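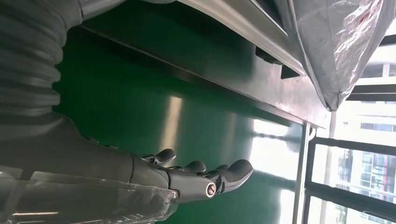

Bernano, the banner and sign printer, says it will now turn around any vinyl banner order in one working day, at one flat price, for customers anywhere in the Hitinari area. The offer started in March and the company has been pushing it hard, with window posters, mailers and a home page that uses the word "guaranteed" more often than it uses the word "banner."

The word deserves a closer look. Under the terms posted on the order page, the one-day clock starts when the customer approves the proof, and Bernano decides when the proof goes out. A shop that sends in its artwork at 9 a.m. could wait two days for a proof, approve it in five minutes, and still be counted as a one-day job. The terms set no limit on how long the proof can take. They do say that most are sent "promptly."

Then there is the price. The flat rate is $40 for a standard banner, hemmed, with grommets in the corners. That is a fair price if a standard banner is what you want. Wind slits are extra. So are pole pockets, double-sided printing and any color the company has to match by eye. A sidewalk cafe that needs a two-sided banner with pole pockets would pay $35 on top of the flat rate, by the company's own price list, and that order drops out of the one-day promise altogether. This last part is in the small type, under the delivery map.

Bernano also says it has 1085 five-star reviews. Many of those we read were short and oddly alike, thanking "the team" for "great service" without saying what was ordered, what size it was or whether it was still hanging a month later. That doesn't make them fake. People who are happy with a yard sign don't usually write essays, and the company does email every customer a link with the fifth star already filled in. But it does mean the number tells a buyer very little. We asked Bernano how many reviews had been left before the banner arrived. The reply said the company was proud of its feedback.

The print shop has two local rivals. Hartono, which does mostly vehicle lettering and storefront signs, quotes three to five days and has not changed its prices. Arnau, the smaller of the two, will do a rush job if you phone first and it isn't too busy, and charges for it. Neither is promising anything in one day, and neither seems to be in a hurry to start. 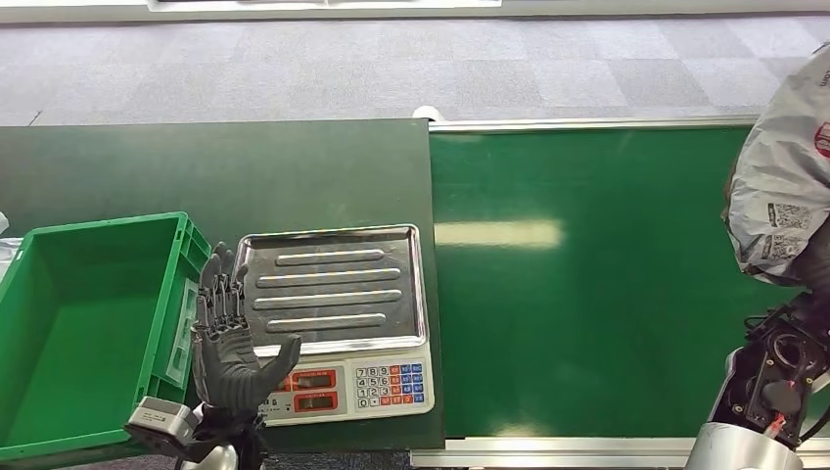
Hartono said by email that it had looked at a one-day service and dropped the idea, as ink on outdoor vinyl needs time to settle before it is rolled and packed, and it did not want to be reprinting banners for free all summer. The shop added that customers who need something overnight usually knew about the event weeks ago.

Bernano disagrees about the ink. Its answer is that newer printers cure the print as it comes off the roll, so there is nothing to wait for. That may well be so. The company would not say which of its machines work that way, or whether every one-day order goes through them — only that its equipment is "state of the art," a phrase that has been on its site for as long as we have been looking at it.

What happens if the banner is late is another gap. The guarantee pays out in store credit, good for 30 days, and the customer has to ask for it in writing. A business that orders one grand opening banner is not likely to need a second one inside a month. A school or a real estate office might get some use out of it.

None of this makes it a bad deal. A plain one-sided banner at $40 is worth a try if the date is loose, and several shop owners on the main street have the posters up already, so somebody is ordering. Anyone working to a fixed date should ask for the proof time in writing before paying, and get the full price with pockets and slits included.

Bernano says the offer will run "while demand lasts." The company did not give an end date, and it did not say whether the flat rate will stay the same when the outdoor event season picks up. Orders can be placed online or at the front counter, which closes at 5 p.m.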